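Reading time: 3 min

White tabletop

A white tabletop is a flat, pale work surface used for sorting, folding and wiping-down jobs around the home. It is a wonderfully simple piece of furniture! Dust and crumbs show up at once, and even a dull afternoon feels brighter beside one.

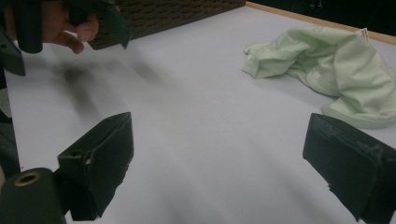
Pale tabletop with a thin light-brown wooden edge.

The Flomach workshop in Esteban began selling plain white tops in August, at first in a run of 201. Cayetano Benítez drew the early patterns, and his rounded corners are still loved by collectors (the later Rikano tops have square ones).

White board is a close relative. A smooth, matte sheet can be laid over an older table to give it a fresh face, and it lifts off again in seconds.
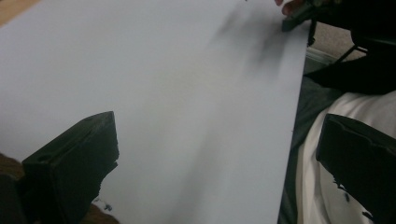

Boards of this sort are best stored flat, away from heaters. Flanov listed them in three sizes, all of them sold out within 30 days.

For daily care, a soft cloth is hard to beat. Fold it, wipe in long strokes toward yourself, then turn to a clean side and go again.

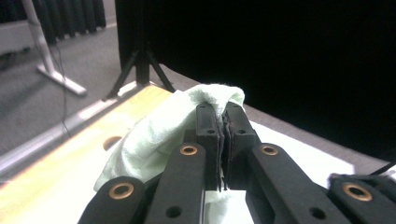
How often should a white tabletop be wiped?
Once a day is plenty for most homes, plus a quick pass after meals.

Contact | © Esteban Home Pages | Back to top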